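The Dillau Bequest

The letter came in a cream envelope, which was the first thing Perrine Marty distrusted about it. Anyone with real money to hand over would have sent an email.

"Vasseur and Wadeck," she read aloud, standing at the kitchen bench with her coat still on. "Genealogical solicitors. Have you ever heard of a genealogical solicitor?"

Fabrice Lemaire had not. He was eating toast over the sink and had got honey on his cuff. "Read the rest."

The rest was dated 2019-09-10 and took its time. A man named Auguste Dillau had died without children in a town neither of them could have found on a map. Inquiries had been made. Perrine was, by way of a great-grandmother and a second marriage, the nearest living relation, and stood to receive the residue of the estate. There was a fee of 900 dollars for the release of the papers.

"There it is," said Perrine.

"There what is?"

"The fee. There's always a fee. My aunt paid a fee for a lottery she never entered."

Fabrice wiped his hands and took the letter over to the window, where the light was better. He was a man who liked the idea of letters. He had once kept a parking fine because of the handsome crest. "It says you can go and see them first. No obligation. They're over the tile shop on the corner of the old tram road."

"Then somebody has rented a room over a tile shop. I could rent a room over a tile shop."

She went, all the same. She told herself it was to have the pleasure of saying no to a person's face.

The stairs smelled of grout. At the top a young man with a sparse moustache offered her a chair and a glass of water and called her Madame Marty, though she had an accent as flat as a paddock and had told him Perrine would do. He was Mr Wadeck, he said. Mr Vasseur was travelling. Mr Vasseur, she suspected, had been travelling for as long as there had been a Mr Vasseur.

He laid out the family tree. It was a beautiful job, with nine generations in brown ink. Perrine ran her finger down the right-hand side until she reached her own grandmother, whose name was spelled correctly, and her great-grandmother, whose name was too. She hadn't expected that, and it annoyed her.

"Where did you get these?"

"Parish registers. Shipping lists. We subscribe to a service, Workimitz, that collates them."

"So anybody could get them."

"Anybody with a subscription," Mr Wadeck agreed pleasantly.

"And what did he leave, this Auguste?"

The young man turned a page. There was a house, sold to cover debts. There was a savings account with 1,090 dollars in it. There were the contents of a workshop and two boxes of correspondence.

Perrine did the sum in the time it took him to lift his glass. Take away the fee and she would clear 190 dollars, less parking. As a swindle it was pitiful. She found this more worrying than a castle would have been – a crook would have offered her a castle.

"I'll think about it," she said, which was not what she had come to say.

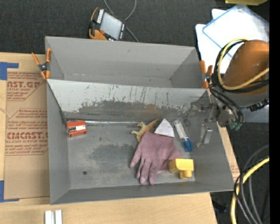 Why would a swindler promise so little? Because a small sum sounds honest, Perrine decided on the drive home, and an honest sound was worth more to him than any castle.

She put this to Fabrice over dinner. He chewed for a while.

"Or he's dead and he left you a bit of money," he said.

"That's what they want you to think."

"What about the letters, though? Two boxes. Wouldn't you like to know who he wrote to?"

She would not, she said. She had managed forty-odd years without Auguste Dillau and his colour of ink. But she lay awake on it, and in the morning she rang the registry of deaths herself, using a number she had looked up and not the one on the letterhead. The woman on the line put her on hold to a pan flute, came back, and confirmed that a Dillau, Auguste, had died the previous November.

"That only proves somebody died," Perrine told Fabrice.

"It usually does."

She wrote the cheque on the back step, in her smallest handwriting. Then she wrote on a separate sheet that she expected the boxes first, both of them, sealed, and that the cheque would stay in her drawer until she had signed for them. She read it over, crossed out "Yours sincerely" and put "Yours" instead.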